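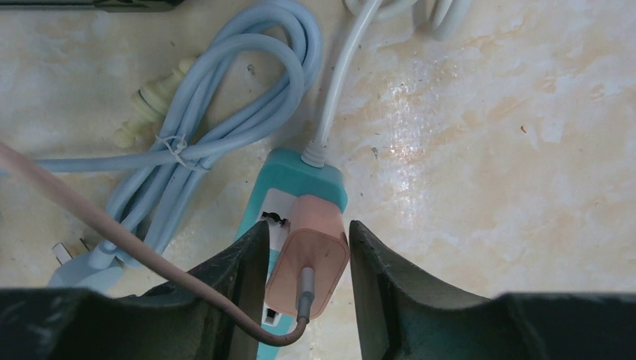
Teal power strip, charger in residence.

I have been making ear wires again. Regular readers will remember that I gave up making ear wires in April, with some ceremony, and bought a packet of 700 ready-made ones from Karimi that were going to see me out. They arrived in a cheerful shade of brass I can only call trombone. So it's back to the mandrel and the little file.

I learned the shape from Bohdana Kushnir's Saturday class in Cistthorpe, where I went to learn bezels and came home having failed at bezels. Her ear wires all hang at the same angle. Mine come in pairs only in the sense that there are two of them. She bends both together, side by side in the pliers, and doesn't cut either until the loop is turned. I had been making one, admiring it, and then trying to make its twin from memory like a police sketch.

The other change is the wire. I've gone from the Hirow, which is lovely and soft and takes the imprint of every passing thought, to the Asik half-hard. It fights back. You have to over-bend it a touch and let it spring to where you wanted it, and I spent a whole evening getting that wrong in both directions. But it holds its curve once it's on an ear, and my sister has stopped posting me back the straightened remains.

Ends still need rounding. I use a cup burr and a bit of patience, the second of which I ran out of at pair 5, and I'd ask whoever ends up with pair 6 to be forgiving. After that a few taps on the front curve with the flat of the hammer, then into the tumbler with the steel shot for the night, where it all makes a noise like a very small landslide in the spare room.

The listing numbers in the shop have reached 912, by the way, most of them long sold or quietly withdrawn (the owl period). The new hooks will go on the green glass drops first, and then on the copper leaves if I can find the other copper leaf.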